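ホーム > 小さな店の事務メモ > 停電・災害のそなえ

停電の日でもお会計を止めないための「紙の控えセット」の作り方

Marama Treloar　8月

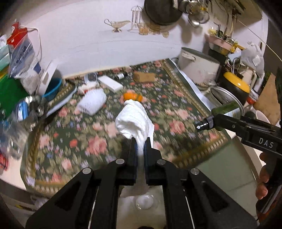
花柄のクロスを敷いたテーブルの上で

去年の夏、うちの店(Kirnanceという小さな雑貨屋です)のある通りが夕方に停電しました。復旧まで4時間。レジもカード端末もWi-Fiも全部だめで、私は電卓と裏紙でなんとかしのいだんですが、あとから帳簿に入れるのがもう大変で! 誰がいくら払ったのか、おつりをいくら出したのか、読めない字とにらめっこでした。自分の字なのに。

それで作ったのが、今日紹介する紙の控えセットです。銀行や大きな会社なら立派な事業継続計画があるんでしょうけど、うちは私とパートさんひとりの店なので、ファイル1冊と手提げ金庫で足りています。同じくらいの規模のお店なら、半日あれば作れると思いますよ。

用意するもの

・A4のクリアファイル(ポケット20枚のもの)
・複写式の領収書 2冊
・電卓(ソーラーと電池の両方で動くタイプ)
・おつり用の小銭とお札
・油性ペン、鉛筆、輪ゴム
・ヘッドライト。懐中電灯でもいいけど、両手が空くほうが断然ラク

1. 連絡先を1枚にまとめる

まず最初のポケットに連絡先の紙を入れます。電力会社の停電窓口、口座のある銀行の支店、カード決済の会社、保険の担当者、大家さん。うちの場合は仕入れ先のGoodwinさんの番号も書いてあります。スマホに入ってるから大丈夫と思っていたら、去年は電池が残り少なくて冷や汗をかきました。

契約番号やお客様番号も横に書いておくと、電話がつながってからが早いです。ただし暗証番号とパスワードは絶対に書かないこと。紙のファイルは誰でも開けますからね。

2. 値段表を印刷する

バーコードが読めないと、商品の値段って意外と出てこないんです。よく売れる順に100点ほど、売り場の棚の順番で並べて印刷しました。最初は五十音順で作ったんですが、お客さんの前でページを行ったり来たりして使いにくかったので作り直し。税込みの金額だけを大きい字で載せておくと、暗いところでも読めます。

値段が変わったら、古い行を線で消して手書きで直しています。直しが増えて見づらくなってきたら刷り直し。このへんは適当です(笑)

3. 手書きの売上伝票を作る

表計算ソフトで、こんな欄を作って印刷します。

通し番号/時刻/品名/数量/金額/預かり/おつり/担当の印

通し番号は先に印刷しておくのがおすすめです。うちは1番から100番まで入れてあります。あとでレジに打ち込むときに、抜けている番号があればすぐわかるので。書き損じた行は消しゴムで消さず、二重線を引いて残しておいてください。税理士さんにもそのほうがありがたいと言われました。

領収書を渡したときは、伝票の端に領収書の番号も書き足します。私はこれを忘れて、月末に照らし合わせるのに一晩かかったことがあります。

4. おつりの準備金を分けておく

手提げ金庫に、普段のレジとは別のおつりを入れておきます。金額は店によって違うと思うので、いつもの朝のおつりと同じくらいから始めてみてください。金庫の内側に内訳を書いた紙を貼っておいて、使ったらその日のうちに日付と金額を記入。帳簿では「小口現金」とは別の名前にしておくと混ざりません。

ここで保険の話を少しだけ。店に置いている現金は、契約によって補償の上限が決まっていたり、そもそも対象外だったりします。私は担当の人に電話して、うちの契約ではどうなっているのか聞いてから金額を決めました。気になる方は先に確認を。

5. カードのお客さんへの対応を決めておく

これがいちばん悩みました。昔みたいにカード番号を紙に控えるのは、情報の管理を考えるとやりたくない。なので、うちは停電中は現金のみ、持ち合わせがない方には商品をお取り置き、と決めてしまいました。お名前と電話番号をお取り置き票に書いてもらって、電気が戻ったらこちらから連絡します。

入口に貼る紙も先に作ってあります。「ただいま停電のため、お支払いは現金のみです。お取り置きもできます」。太いペンで書いて、ファイルのいちばん後ろに。テープも一緒に入れておくと、探し回らずにすみます。

6. 復旧したあとの入力

電気が戻っても、すぐにレジを開け直さないほうがいいです。うちは先に金庫と伝票を締めます。伝票の合計と、増えた現金が合っているか確認。合っていたら番号順にレジに打ち込んで、打ち終わった行に赤鉛筆でチェック。入力した伝票は輪ゴムでまとめて、その日のレジ締めの紙と一緒に保管しています。

金額が合わないときは、おつりの欄から見直すとたいてい見つかります。どうしても合わなければ、差額をそのまま過不足として記録。無理に合わせようとして数字をいじるのはやめましょうね。

7. 一度練習してみる

閉店後にパートさんをお客さん役にして、電気を消して練習しました。そうしたら、電卓が引き出しの奥から出てこない、値段表に新商品が載っていない、と出てくる出てくる。Flultdaleで喫茶店をやっている友人は、お店の常連さんに頼んで本番さながらにやったそうです。楽しそう!

次回は、会計ソフトのデータを店の外にも控えておく方法を書くつもりです。うちで使っているDremovの書き出し手順も載せますね。

お問い合わせ | © Kirnance | ページの先頭へ戻る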